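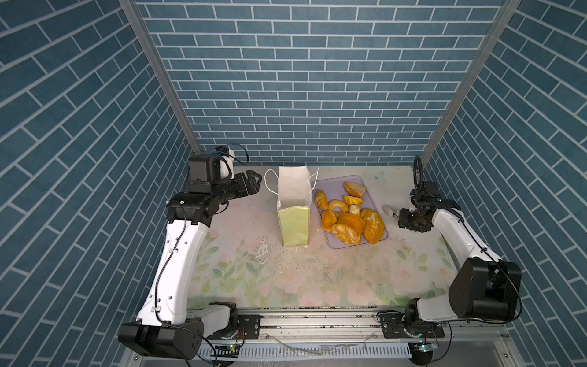 Bakery Packing Added to Gesten Chore Trials

The Gesten Institute has added bakery packing to its program of household and shop-floor trials, which asks whether two-armed machines can take on small everyday jobs without a person standing by. The first results for the new task were released in September, together with updated figures for folding towels, loading a dish rack and restocking a low shelf.

In the bakery task, a pair of robot arms must move bread and pastries from a tray into an upright paper bag with handles. The institute chose the job after discussions with Sundow, a regional chain of bakery cafes, which identified packing at the counter as a step that takes up staff time during the morning rush.

A total of 849 attempts were scored for the report. An attempt counts as complete only if every item ends up in the bag, the bag stays standing, and no item is torn or flattened. Under those rules the arms completed 2 out of every 15 attempts at the start of the trial period. The rate improved over the summer but remains below the level Sundow has set for use in a shop.

The report lists the bag as the most common source of trouble. Paper bags shift when touched, and their openings narrow as the sides fold in. Items with a hard crust were moved with few problems. Soft and flaky items were less reliable, and the report notes that a grip firm enough to lift a large bun can crush a croissant.
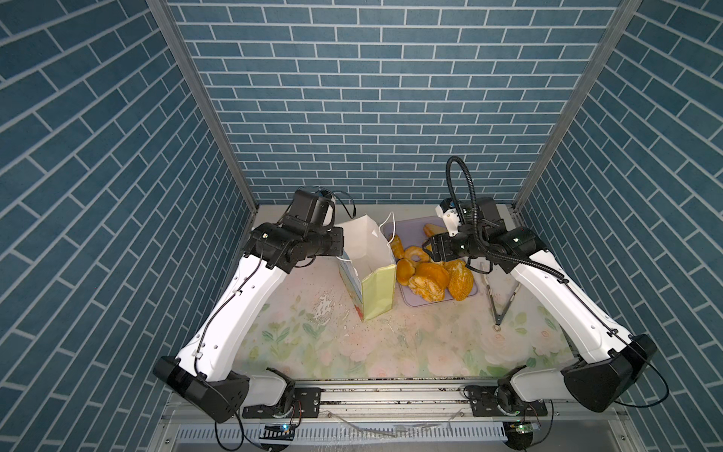 Mixed trays were also harder than trays holding a single product. Pastries that rest against each other must be separated before they can be lifted, and the order in which they are packed affects the condition of those at the bottom of the bag. Shop employees make these choices without instruction. The arms have to learn them from repeated examples, and the institute reports that 900 further practice runs are planned before the next round of scoring.

Speed was recorded but did not count toward the score. The institute states that a trained employee remains considerably faster, and that it does not expect this to change in the coming year. Its present aim is steady handling at a slow pace, which could be of use for orders prepared before opening.

Crumbs are covered in a separate section of the report. Flour and flakes of crust collect on the work surface over the course of a session, and the present trials do not require the arms to clean up after themselves. A wiping task is under review. Food safety is likewise outside the scope of the current work, and none of the goods used in the trials are sold or served.

Results for the household tasks were mixed. Towel folding reached the target set last year and will be retired from the program. Loading a dish rack showed little change, with thin glasses and stacked bowls causing most of the failed attempts. Shelf restocking improved where packages were rigid and showed no gain where they were soft.

Diria, which supplies software for the trials, will provide an updated control system before the next round. The Gyamfi Fund has extended its support for the program through the end of the next school year. No shop trial has been scheduled. Sundow has agreed to review the matter when the next results are available.

The full report, including the scoring rules for each task, may be requested from the institute's public information office. Groups wishing to propose a chore for the next round should submit a one-page outline by the end of November.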